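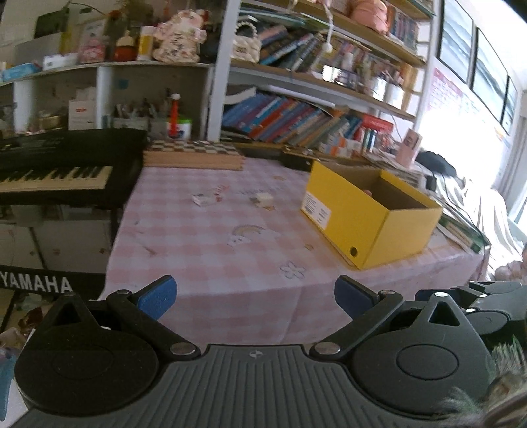

Cecilia Frimpong wrote in to ask how you're supposed to keep a game table going when the same table has to do for homework and somebody's piano practice, and are zip bags really the answer for everything. Short version: bags yes, for small stuff. Not for everything. Long version follows, typed fast, dinner's on.

Clear the table first. All of it. Chargers too, cords get dragged along with the cloth and then the whole lot goes on the floor. Ask me how I know.

Cloth on a game table

Gingham or any wipeable cloth is good. Quiets the dice, cards pick up easier than off bare wood. Pull it tight and clip underneath. Plain binder clips work fine. Patterned cloth hides crumbs but it also hides tiny pieces, so run your palm over it before you shake it out. Outside. Over a sheet if there's a piece missing.

Pink cloths: wash cold, by themselves the first 2 times. Marker spots, rubbing alcohol on a rag, dab dont scrub. Test a corner. Printed designs can go cloudy with alcohol so go easy there.

Boxes

Card boxes die at the flap. Tape the inside of the hinge when the box is new, not after it's ripped. Clear packing tape, one strip, press with a spoon handle. Deck that's lost its box altogether: rubber bands dent the edges, use a strip of paper around the middle and tape the paper to itself.

Bigger boxes, tape the four corners from inside. Leave the lid a bit loose or it'll suck shut and everyone yanks. Write the piece count inside the lid in pencil. Saves the argument.

Don't throw out sturdy boxes that come in the mail. Stand one open on the table while you sort, everything with no home goes in there, deal with it at the end. At the END. If you stop for each thing you'll be there all night. Peel the old labels with a hair dryer on low, or just stick a new one over the top.

Wooden boards

Checkerboards go flat. Never on edge against a radiator wall, they warp and then the pieces slide. Stack them big to small, felt dot under each corner if the finish is nice. Damp cloth, wrung out hard, then dry cloth right away. No spray polish on the squares, too slippery to play on. Squeaky folding board, rub a candle stub on the hinge.

Slightly warped already? Belly side down on a towel, heavy books on top, leave it till March if you have to. Mine took 18 days. Still rocks a tiny bit.

Keyboard next to the table

Crumbs. Just crumbs. Keep a cover on it, an old pillowcase slit down one side does fine. Dry paint brush between the keys, the soft wide kind, brush toward you. Power off first. Damp microfiber for the tops, never spray right at the keys. Leave a gap between the keyboard and the table or every chair that gets pushed back hits the stand. Snacks stay on the far side, house rule.

Open shelves

Everything ends up there. Tissues, pens, jars, soft toys, you know. What works here:

One cup for pens. When it's full, something goes. Test them all on scrap paper while you're on the phone.
Round tins and tubs at the back, flat boxes in front so you can read them.
Bottles on a saucer. They drip, even the ones that don't drip.
Jars with lids for dice and counters. See-through if little kids are looking for things.
Soft toys one per shelf at most, they're dust magnets. Sealed bag in the freezer overnight, then shake out.

Jigsaws

Separate misery. The big 1,562 piece one got sorted on baking trays, edges on one, sky on another, slid under the couch between sessions. Trays with a lip. A friend swears by rolling it up in felt, I've never had one come out in one piece.

Missing pieces: check the vacuum bag, the cloth, pants cuffs. Then check the cloth agian.

Next time, getting candle wax out of a cloth. Send yours in if you've got a way that doesn't scorch it.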